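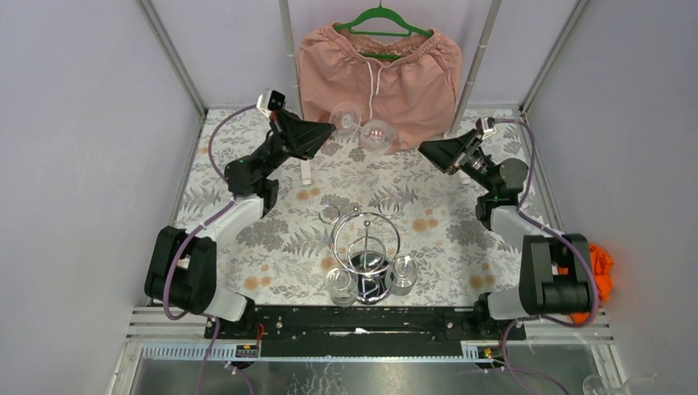 De: Reda Badawi
Para: lista automação-bancada
Data: 27 de julho de 2026
Assunto: Re: kit Hajji de dois braços, alguém comprou?

Em maio escreveram aqui, a propósito do Hajji:

> A Indbridge garante que o kit bimanual serve para loiça fina
> sem afinação prévia. Dois braços, câmara em cada punho, calha
> comum e suporte por 60 dias. Estou tentado a encomendar para
> a copa do hotel.

Eu não encomendava já. O folheto fala de 100 ciclos seguidos com copos e não diz que copos, nem o que conta como ciclo. Um copo baixo pousado num escorredor de arame é uma coisa, um copo de pé é outra: a haste roda entre os dedos e o bojo vai bater onde calha. Pedi à Indbridge o registo dos 100 ciclos e mandaram-me outra vez o folheto.

Também não gosto dos cabos. Saem das câmaras em laço, por fora dos braços, e ninguém me explicou o que acontece quando um deles prende numa junta. No Trorance tive de mudar 2 cabos por causa disso, e a garantia não cobria.
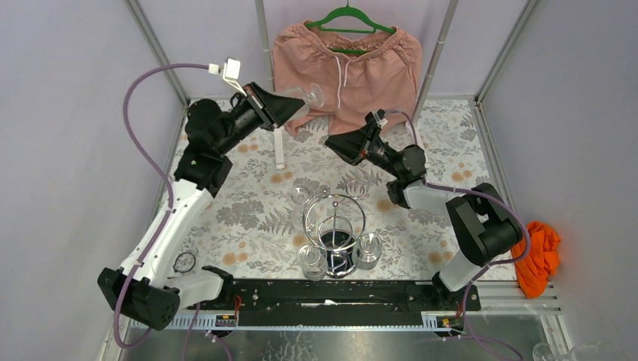
Ondau: discordo quanto aos cabos, Reda. Uso o Hajji desde maio e nunca prendi nenhum, basta deixar folga no punho. Com os copos de pé tens razão, baixei a força de aperto para 62 na escala do programa e mesmo assim não o deixo sozinho.

Então "sem afinação prévia" já caiu. Ondau, esse 62 vem no manual ou chegaste lá a partir copos? E o suporte respondeu-te dentro dos 60 dias? Se tiveres o ficheiro de configuração, manda para a lista.

Reda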